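Workshop > Notebooks > Stone and surfaces

We use cookies to remember your reading preferences. Accept | Manage

October 2026, Wednesday

Stain tests on sealed marble, continued from the May series. Offcuts are from the Rolia batch, honed face up. Two sealers on trial: Clendov (solvent carrier) and Dramani (water carrier). One offcut left bare as a control.

Prep as before. Wiped with acetone, left overnight on the rack, weighed in the morning. Control weighed 1,023 g before anything was put on it. Sealers applied with a lint-free pad, one coat, excess taken off after 7 minutes. The Dramani sheet says ten, but at ten in May it had already skinned over and left a haze that needed a razor. Senad disagrees and thinks the May pads were overloaded. Possible. Not tested today.

Spots: black coffee, olive oil, red wine, lemon juice. One eyedropper drop each, under watch glasses so the coffee and wine don't dry to a ring.

Readings are harder on veined stone than on the plain white we used in May. A faint oil spot on a taupe patch can't be told from the patch. Spots should go on the white veins or right beside them, and the position marked on tracing film before the drop goes down.
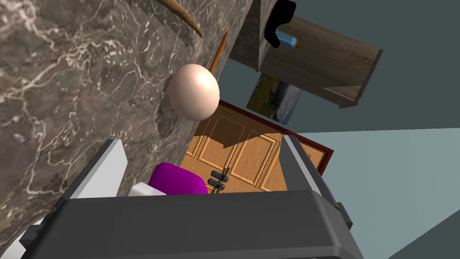

Results at two hours

Control: coffee and wine both in, oil spread to a dark halo, lemon etched. As expected.

Clendov: coffee and wine wiped clean. Oil left a slight shadow that was still there after the poultice. Lemon etched.

Dramani: coffee clean, wine left a pink trace along one vein. Oil clean. Lemon etched.

Neither sealer does anything for acid, and the labels don't claim it. Drop lemon from the next round and use the space for a second oil spot.

The wine trace follows the vein – probably a hairline opening there that one coat didn't fill. Try two coats, 274 minutes apart to match the interval in Tove's notes. (Tove Þórarinsdóttir, May pages. She gives no reason for the figure. Ask.)

Color comparison was done against gray-green and dark wood, the two backgrounds we keep having to match. The Clendov piece reads a shade darker than the control against both. Dramani shows no change I could see.

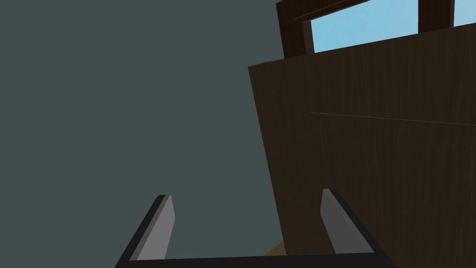

Gray-green wall, dark wooden panel to the right.

To do: reweigh all pieces Friday. Order more Fuvar poultice powder, down to one tub. Senad Pavlović to cut new offcuts, this time with the vein running across the short side.

2 comments | 7 shares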